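Home | Projects | Tips | About Me

Filed under: Small Fixes

I finally fixed the squeaky closet door in our rental, and it took less time than finding the screwdriver! Start by swinging the door slowly and listening at each hinge (mine was the top one). Tap that hinge pin up with a nail and a small hammer, and leave the others in so the door stays put. 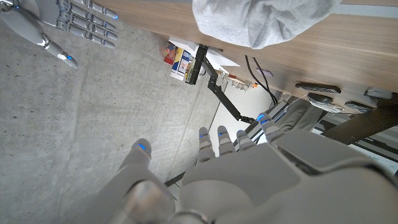
Four fingers and a thumb, all with blue tips.

Wipe the pin with an old rag, then rub it all over with plain candle wax. My neighbor Pauline swears by petroleum jelly, and that's fine too, just messier. Drop the pin back in, tap it down and swing the door 8 or 9 times to work the wax in. Still squeaking? Do the next hinge down.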